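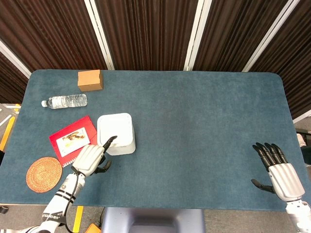 二月，工作间，铺蓝灰色毡垫的桌子，后面是深褐色褶帘。

羊毛毡吸音板试样记录，下午两点开始记

上次的试样缩得不均匀，四条边往里收，中间鼓起一块，压了两天还是不平。今天重新排了铺毛的顺序，把前几次的数也一起抄过来，省得以后翻散页。

原料还是 Wuditard 那批粗梳毛条，颜色偏黄，里面草屑多。Clifford Simard 建议先过一遍手梳再铺，我试了一小份，草屑确实少了，但梳完毛太蓬，铺的时候一碰就走位。后来改成只梳最上面一层，下面几层直接用毛条扯。外观看不出差别，省一半时间。

铺毛：共 8 层，横竖交替。上次是 6 层，厚度不够，对着窗能透光。第 3 层和第 6 层之间原来想夹一层麻网，Normand 说麻网不缩，毛缩，最后会起皱，先不夹。等这块做完再单独做一块带网的对比，尺寸小一点就行。

每层的铺法记一下：从左上角起，扯下来的毛片长度不超过一掌，后一片压前一片三分之一。边上多铺出两指宽，湿了之后往里折，折边要在第 4 层之后再做，太早折边会形成一道硬棱。上次就是第 2 层折的，棱摸得出来，裁开看断面，那一圈密度明显比中间高。

皂水：橄榄皂刨片，热水化开，放到不烫手。上次浓度太高，泡沫把毛片浮起来，手一压就滑。这次皂片减半，先用喷壶喷湿，再盖纱网，用手掌从中间往外压气。压气花了很久，角上总有干的地方，掀开纱网补喷两次。

搓擀：连纱网卷在木棍上，每个方向滚 200 下，换向，共四个方向，算一轮。第一轮之后毛层刚刚能拎起来，捏表面还有单根纤维被带起。第二轮之后捏不起来了。第三轮开始明显收缩。第四轮之后停下来量。

量的结果：
铺毛时 600 × 400 毫米
第二轮后 572 × 385
第三轮后 510 × 346
第四轮后 468 × 318
长边收缩 22%，短边收缩 20.5%。上次长边 27%，短边只有 16%，所以这次横竖均匀多了。差别主要应该出在换向上，上次我偷懒，短边方向少滚了一轮。

厚度用卡尺夹两块玻璃片量，扣掉玻璃，湿的时候 14 毫米，拧干后没有马上量，等干透再补。四个角加中间一共取五个点，角上比中间薄一点，左下角最薄，大概是扯毛的时候那边手轻。

漂洗：清水三遍，第二遍加一点白醋。Clifford 不赞成加醋，他觉得味道散不掉，以前给 Urlow 做的那批挂板，客户装上去一周还在问是什么味。我这次量放得很少，洗完闻着只有湿羊毛的味道。等干了让他再闻。

晾干：平放在网架上，不挂。挂起来会被自重拉长，去年那块已经试过了。两面各压一次毛巾吸水，然后把四边拍直，用直角尺靠一下。右上角差 3 毫米，趁湿拉了拉，能拉回来一半。

密度：干重还没称，铺毛之前称过干毛，893 克。洗掉的油脂和草屑不知道有多少，所以不能直接拿这个数去算。先按铺毛重量粗算一个上限，面积 0.149 平方米，厚度取湿厚，得出来是每立方米 429 千克，这个肯定偏了，干透以后会回弹，厚度要变。不要引用这个数。

吸音测试的打算

阻抗管要跟 Bhatt 那边借，他们的管径只能放圆片，所以要从板上裁下来。裁刀用旋转圆规刀，上次用剪刀剪的边毛糙，塞进管里四周漏气，低频那一段的数完全不能看。裁三片，一片取正中，一片靠长边，一片靠角，看看厚薄不均到底影响多大。

背后空腔分别留 0、20、50 毫米各测一遍。Normand 关心的是人声那一段，他想拿来做小会议室的墙板，主要看 500 到 3000 赫兹。再往上毛毡一般都不差，不用花时间。低频指望不上，要靠空腔，也不用花时间。

对照样用 Cluritz 的聚酯纤维板，仓库里还有半张，厚度 12 毫米，比我们的略薄。严格说应该找同厚度的，手头没有，先这么比，报告里写清楚厚度就好。

几个没弄明白的：

一，第三轮的收缩突然变快，从 572 到 510，是因为水温还是因为到了那个阶段本来就会这样。中途加过一次热水，没记时间。下次加水要写下来，并且量水温。

二，染色放在毡缩之前还是之后。先染毛条颜色匀，但每种颜色要单独备料；成板再染省料，芯子里可能染不透，裁开会露白。露白对墙板不是大问题，边上反正要包。Normand 倾向后染，我还没想好。

三，防蛀。羊毛板挂墙上几年，虫子怎么办，到现在没有一个正经答案。樟木片不算。查一下地毯厂是怎么处理的，再看处理过的毛还能不能毡缩。

四，阻燃。羊毛本身不太容易烧，但会议室要有检测报告，我们没有。送检要多大的样、几块，先问价。

工具方面：喷壶的嘴又堵了，皂水放凉会结块，用完要拿热水冲一遍。纱网边上抽丝，有几根毡进板子背面去了，撕的时候带起一小片毛，补了一撮干毛用戳针戳实。下次换一块新网，锁好边再用。木棍有一头开裂，先缠了胶带。

明天：
翻面，再量一次四边。
称重，要等两次读数不变才算干。
补干厚，还是那五个点。
给 Bhatt 写信约阻抗管，问清楚管径，上次的圆片裁大了 1 毫米。
带麻网的小样备料，毛条先扯好装袋，层数照这次。

五点四十补：板子背面中间摸着还很凉，水没控够，又垫了两条干毛巾，上面压了块平板，一小时后撤掉。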